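## 4. Setting Up the Practice Room

Load the simulated room before you power the real arm. Every move you plan for the bench gets tried in the simulator first, and the Codow launcher won't unlock the motor supply until one full run has been saved.

1. Start the launcher and choose **Room > Sturkwood**.
2. Wait for the arm to load. It stands on the gray table in its parked pose.
3. Set the table height to 862 mm. If your bench at home is a different height, measure from the floor to the top face and enter that number instead.
4. Click **Drop Items**. The small items, including the light blue square, load onto the table.
5. Open **Lighting** and leave shadows on. Camera tests done without them don't carry over well to the shop.

**Note:** The blue bin is a fixed object in this room. It stands on the floor behind the table and can't be dragged. To move it, edit the room file and reload. 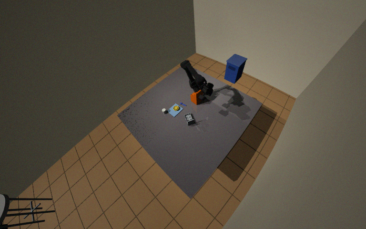
6. Set the speed limit to 60 percent for the first run.
7. Pick a target in the item list and click **Plan**. A path drawn in red passes too close to the table — raise the approach height and plan again.
8. Click **Run**. Keep a hand near the space bar, which pauses the arm at any point.
9. When the run ends, click **Save Run** and give it a name you'll recognize later. Izzati Sutanto's shared profiles use the item name plus the month, such as `square-june`.

**Caution:** Don't copy a saved run to the real arm until you have done the joint check in Section 5. The simulated joints have no cable on them. Ours pulled a connector loose at joint 2 on a path that had looked fine on screen.

### If the arm shakes when parked

Close the room and open `drungate.cfg`. Look for the line `hold_gain` and set it to 106. Save, reload the room, and let the arm sit for a minute before you plan anything. If it still shakes, delete the cached room and start again from step 1.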